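4. La demostración en la jornada de puertas abiertas

4.1. Contexto y organización

La parte del estudio que se expone en esta sección se desarrolló durante la jornada de puertas abiertas del laboratorio Wallum, en el mes de noviembre. La jornada se celebra todos los años y ocupa la planta baja completa del edificio. Al grupo de manipulación le correspondió la sala del fondo, donde se instalaron 2 puestos: uno de explicación, con una pantalla grande y bancos, y otro de manejo, en el que los visitantes tomaban el control de un brazo simulado mediante un mando de mesa.

La decisión de trabajar con un simulador y no con el brazo físico se tomó en la fase de preparación. El brazo del laboratorio exige una zona vallada y una persona formada junto a la parada de emergencia, y con ese montaje el número de visitantes que habría podido manejarlo por sí mismos era muy reducido. El simulador, llamado Ziltero, se utiliza en el grupo para entrenar y evaluar políticas de agarre, de modo que lo mostrado al público coincide con la herramienta de trabajo ordinaria. Para la jornada solo se modificaron los textos de ayuda y se desactivó el menú de configuración.

Las visitas se realizaron en turnos de 275 segundos por persona en el puesto de manejo. Esta duración se fijó tras una prueba interna con personal administrativo del centro, en la que los turnos más cortos dejaban a varios participantes sin completar ningún intento. Entre turno y turno, la escena se reiniciaba de forma automática con una nueva colocación de los objetos.

4.2. Tarea y procedimiento

La tarea propuesta consistía en colocar un cubo sobre otro. Es una tarea conocida en la literatura sobre manipulación y tiene la ventaja de que se entiende sin instrucciones: los visitantes más jóvenes la reconocían como un juego de construcción. Cada persona recibía una explicación verbal breve, leída siempre del mismo guion, y a continuación disponía del resto del turno para intentarlo. Los monitores podían responder a preguntas sobre el mando, pero no sugerir estrategias de aproximación.

Las posiciones iniciales se extrajeron de un conjunto de 4000 configuraciones generadas con anterioridad, las mismas con las que se había entrenado la política automática Wuton. Al terminar el turno, el visitante podía ver en la pantalla grande cómo resolvía esa política la misma configuración que él había intentado. La comparación se presentaba sin puntuaciones. En ediciones anteriores la jornada había incluido una tabla de resultados, y los cuestionarios recogidos entonces señalaban que algunas personas abandonaban la cola al verla.

Se registraron los movimientos del mando y la trayectoria de la pinza de 50 participantes que firmaron el consentimiento informado. En el caso de los menores firmó el adulto acompañante. Las demás visitas no se grabaron y no forman parte del análisis.

4.3. Punto de vista y percepción de la profundidad

La vista ofrecida en el puesto de manejo fue la principal fuente de comentarios. Varios visitantes preguntaron por qué no se mostraba el brazo entero. La vista cercana se eligió por coherencia con la entrada visual que recibe la política, que tampoco dispone de una imagen general de la mesa. En la figura 3 se observan los dos dedos de la pinza, abiertos, en el borde inferior, y los cubos cian y rojo separados sobre la superficie marrón.
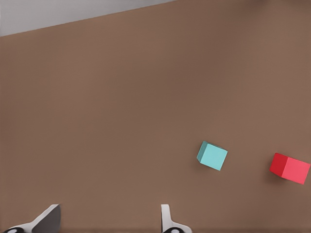

Última modificación de esta página: 2023-07-14

Figura 3. Escena simulada de la tarea de apilado, con la pinza abierta y sin contacto con los cubos.

En configuraciones como la de la figura 3, con ambos cubos girados respecto a los bordes de la imagen, los participantes tendían a desplazar primero la pinza y a corregir la orientación al final, ya muy cerca del objeto. La política Wuton, en cambio, combina giro y desplazamiento desde el comienzo. Las sombras difusas bajo los cubos fueron mencionadas por algunos visitantes como ayuda para estimar la altura, aunque el cuestionario no incluía ninguna pregunta al respecto y el dato se recoge aquí solo a título de observación.

El montaje de los puestos y la redacción del guion estuvieron a cargo de Chalerm Wongsuwan. Los registros se procesaron con el paquete Ikonen, y el tratamiento de las trayectorias se detalla en la sección 5.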